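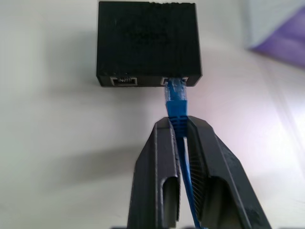 The edition is 100 prints on 300-gram cotton paper, and I signed the last of them on September 7, 2026. The subject is a high-wing mail plane in the colors of Skusach, seen from slightly behind and below. I had drawn it twice before and got the wing root wrong both times.

Most of the work was in the fuselage. The maker's drawings give station lines every 935 mm, and I plotted each one in perspective before putting down any paint. It is slow, but the error stays small. Photographs were less useful. The long lens flattens the nose, and the tail always looks too big.

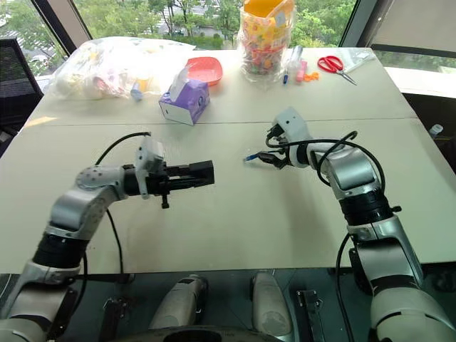
The sky took four glazes. I used a cool gray from Prernico for the first two, then a warmer one near the horizon. Acrylic dries darker than it goes on, so I keep a strip of test patches taped next to the panel. The bare metal parts are mostly sky color with a hard edge — there is very little silver in them.

Scanning was done at Ingvarsson. The first proof came back too green in the shadows. The second was fine apart from the registration letters, which had lost their edge, and I asked for less sharpening.

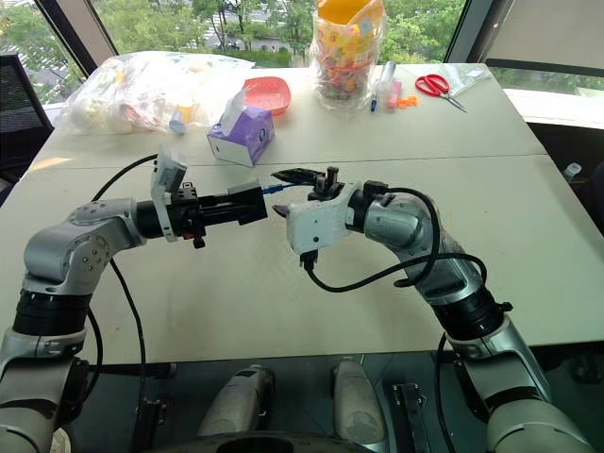
Next painting

A flying boat at its mooring, for the Nistis calendar. It is due in December. I have the hull lines but no good reference for the engine mounts. If anyone has drawings, please write.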